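What to do when your arm starts dropping things halfway through a move

By Jolene Fairweather
May 5, 2022

If you have spent any time at all with a small tabletop arm, you already know the sound of a piece of fruit hitting the floor. We heard it a lot this spring at the Stostthorpe workshop, and I promised Saskia Mahuika I would write up what we did about it, so that the next person doesn't have to lose two weekends the way we did (and so that I stop getting phone calls at supper, Gayan!).

The fault looked like this. The arm would pick up the item nicely, lift it, start across toward the bowl, and then somewhere in the swing the item would slip out. It only happened on the faster moves. On a slow run everything was lovely, and for a while that had us blaming the path planner, which was perfectly innocent. Keegan Mudgway rewrote a good chunk of it before we found the real trouble, and he has been very gracious about that.

Before you touch anything, press the stop button and wait for the arm to settle. Then switch off the power at the wall. Clem Kerslake got a pinched thumb from reaching in while the program was only paused, and a paused arm will still hold its grip and may start up again when you least want it to. Please don't skip this, even if you're in a hurry, even if you've done it a hundred times.

Step 1. Check the pads. Wipe the gripping surfaces with a damp cloth and let them dry. Banana peel leaves a film you can hardly see, and ours were slick as soap. Look for splits while you're there.

Step 2. Check the screws behind the gripper. Two of ours had backed out by about half a turn. Snug them up by hand with the short driver, going back and forth between them so the mount stays square. Don't lean on them.

Step 3. Look at the cable. Power still off, move the wrist gently through its whole travel and watch whether the gripper cable pulls tight anywhere. Ours did, right near the top of the swing, and this was the big one. Each time it pulled, the gripper lost its signal for a moment and relaxed. Give the cable more slack at the elbow and clip it again.

Step 4. Turn the speed down. Clear everybody's hands and coffee cups out of reach, put the power back on, and set the move speed to 20 percent. Run the pick and place 14 times. If it drops even one, go back to Step 1.

Step 5. Bring it up slowly. Go to 31 percent, then to 50, with a full set of runs at each. I know this is dull. Bring a sandwich. It's when the item is really swinging that a weak grip shows itself, so don't stop at the slow setting and call it fixed.

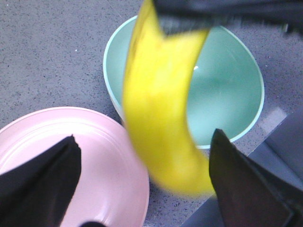 Keep one hand near the stop button for all of Step 5, and stand to the side of the arm, well out of the line of the swing. Soft fruit is a kind thing to test with. We used to use a mug until the Narnside group told us about theirs, and I'll let them tell that story themselves.

If the drops carry on after all this, pull the log and look for gaps in the grip signal during the move. A gap means the cable or its connector, and you should swap the cable before trying anything else. If the log is clean, the grip force is probably set too low for what you're lifting. Raise it a little at a time, and expect a few bruised bananas along the way.

Gayan Howlader keeps the spare cables in the drawer under the label printer. Write down when you take one, please, so he can order more.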